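Forum > Festivals and Competitions > Adjudication
Thread: Spoken comments or written sheets for the younger classes?

fengying_yao
Posted Tuesday

Hello everyone. I teach ballet and character dance in Drutano and I am also helping to prepare the rules for our spring festival. We have a question that we cannot agree on, so I would like to hear from teachers who send students to other festivals.

Until now our adjudicator writes one sheet for each dancer. The teacher collects the sheets in an envelope at the end of the session. For this season it is proposed to stop the sheets for all classes under 12 years and have the adjudicator record her comments by voice while the child is dancing. The studio would receive the recording by a link in the evening.

The reason is mostly time. Last February we had 49 solos in one day in the junior section and the adjudicator was still writing when the next child was standing in the wings. The session finished late, the parents were tired, and some of the last sheets had only two lines on them. One mother showed me her daughter's sheet and it said "Nice smile. Arms." I understood what the adjudicator meant by "arms", but I don't think the mother did.

On the other side, children keep these sheets. I have students who glue them in a notebook. A recording is not something you can put in a notebook.

What do you prefer, and has anyone tried both?
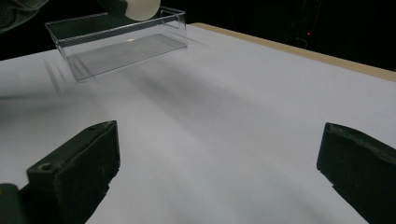 Clear plastic container on the white table, small white piece held just above it

I should add that the awards stay the same: gold, silver and honorable mention, with a mark. We are speaking only about the comments.

---

dyhong
Posted Tuesday

We had recordings at Drukano for 3 seasons and I would not go back. I teach mostly tap, so for me it is very useful that the comment comes at the exact moment. If the adjudicator says "late, late, now you have it" I can hear in the music which bar she is speaking about. On a paper you get "watch your timing in the middle" and you must guess.

Also the adjudicators say much more when they speak. On the paper I received maybe four sentences. In the recording it was the whole dance and then another minute after it.

Do-yoon

---

lihuawan
Posted Tuesday

I must disagree with Do-yoon, and I was at the same festival in the same years. They say more, yes. But they don't say it for the child. It was thinking out loud. In one recording of my student the adjudicator said "oh, what is she doing" and then a few seconds later "ah, I see, it is choreographed." For an adult it is funny. My student was nine and she heard only the first part. She didn't want to wear that costume again.

A written sheet passes through the hand of a person who has one moment to choose the words. I think this moment is worth something when the dancer is a child.

If you do recordings, please make them for the teacher only, and write this in the rules.

---

dyhong
Posted Tuesday

But Lihua, the recording did go to the teacher only. It was the teacher's decision to play it. I never played a full recording for the small ones. I listened first, took notes and told them what they needed.

---

lihuawan
Posted Tuesday

It was sent to the studio address. In our studio the parents knew the recordings existed and they asked for them the same evening. I had paying parents asking me for a thing with their child's name on it. What should I answer? I'm one teacher with a small studio, I cannot keep a secret file on each family.

---

sihan_xu
Posted the next day

Parent here, not a teacher. I hope it is okay that I write.

My son has danced in festivals for two years. I would like to say that for us the sheet is almost the only thing we receive for the fee. He dances for less than three minutes, we drive home, and the sheet is what he reads in the car. If it comes by link in the evening to the studio, and then the teacher listens, and then we hear something next week in class, it is a different experience for a child. He will already be thinking about something else.

I don't say recordings are bad. I only say that somebody should count the drive home also.

---

fengying_yao
Posted the next day

Thank you, Sihan, of course it is okay. You are right that we had not spoken about the drive home at all. We only spoke about the schedule.

Lihua, your example worries me. Did the festival give the adjudicators any instruction about how to speak?

---

lihuawan
Posted the next day

Not that I know. In the last season it was a little better and the adjudicator began each recording with "Hello, dancer number so and so." The students liked to be greeted.

---

peiyu_ye
Posted the next day

I have been the table assistant for an adjudicator, so let me say how it looks from that chair.

Writing: she looks down. There is no way around it. In a short solo she looks down perhaps half of the time, and in the younger classes the dances are very short. I saw an adjudicator miss a complete turn sequence, and she asked me if it was clean. I am not an adjudicator! I told her I thought so.

Speaking: she looks at the stage the whole time. But the microphone was a problem. At Kirui Hall the table is in the sixth row and the audience behind it can hear. We put a parent-free row behind us and people still sat there. One grandmother gave her own comments and they are on the recording too.

The upload was also not simple. We used Prokex for the music files and somebody had the idea to use it for the comments as well. Each recording must have the right entry number. When one dancer withdrew in the morning, all the numbers after her moved by one, and a whole class received the comments of the neighbor. It took me the evening to repair it.

So if you do it, don't number by order on the stage. Number by entry, and keep the number even when someone withdraws.

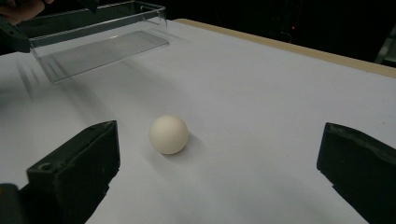

Small white ball on the white tabletop

About the time saving, I don't believe in it very much. The adjudicator goes on speaking after the music stops. Between writing and speaking the difference in our session was small, and we still ran late before lunch.

---

dyhong
Posted the next day

The numbers problem I remember. I received a very detailed comment on the pointe work of my tap dancer.

On the time I have another experience than Peiyu. Our sessions became shorter, but it was the same year when they also limited the solos to two and a half minutes, so perhaps I am giving the recordings credit for the other rule.

---

sihan_xu
Posted the next day

Could I ask something that is maybe naive? Why not fewer dancers in one session? It seems to me the adjudicator is asked to do too much with one method or with the other.

---

fengying_yao
Posted two days later

It isn't naive. The answer is the theater rental. We pay for the hall by the day and the entry fees must cover it. If we put fewer solos in a day, we need another day, and then the fee goes up for your son. Last year we calculated it and the increase was too large for several of the small studios. They told us clearly that they would go somewhere else or stay home.

But your question made me look again at the schedule. We have the awards after every class. The children come on the stage, the adjudicator speaks to them, there are photographs. It is lovely, but it takes a lot of minutes. If the awards were after every second class, the adjudicator could have this time for writing.

---

lihuawan
Posted two days later

I would support this. Please be careful with the little ones who must wait in costume, though. Under eight years I would keep the awards directly after the class. They cannot wait and the hair doesn't hold either.

---

peiyu_ye
Posted two days later

One more possibility. At one festival I know, the adjudicator had a sheet with the common things already printed — feet, posture, musicality, use of the stage, expression — and she only marked how strong each was, then wrote one full sentence by hand at the bottom. The printed part is quick and she can do it almost without looking down. The sentence is for the child.

Some teachers found it cold. I thought it was clearer than a page of handwriting I couldn't read.

---

dyhong
Posted two days later

I am one of the teachers who would find it cold. A box with a mark in it doesn't tell me what to change on Monday's class or how. But for the child in the car it can be good. Then I would ask for the recording also, for teachers who want it, from the age of 12 and up.

Can the rules say both? Printed sheet with a sentence for the younger classes, recording for the older ones?

---

lihuawan
Posted two days later

For the older ones I have no objection. They are hard on themselves anyway and they want the details. My seniors listened to theirs many times and wrote down the corrections.

I still want the sentence about "for the teacher first" in the rules.

---

fengying_yao
Posted three days later

I have written a draft and will bring it to our meeting:

Under 12: printed sheet with one handwritten sentence, given to the studio before the end of the session so it can go home the same day.
12 and over: voice recording, sent to the teacher, with the permanent entry number.
Awards after every second class, except the youngest, who stay as now.

The row behind the adjudicator will be closed with tape. Peiyu, if you still have the text of the sheet you described, could you send it to me by private message? I would like to see which words they printed, especially for character dance, because "use of the stage" is not the same for us as for ballet.

---

peiyu_ye
Posted three days later

I have it somewhere, I will look tonight. I remember that it had nothing for character dance, only "style". You will probably need to write your own line for it. And use real tape, the wide one, the paper signs were moved before the first dancer.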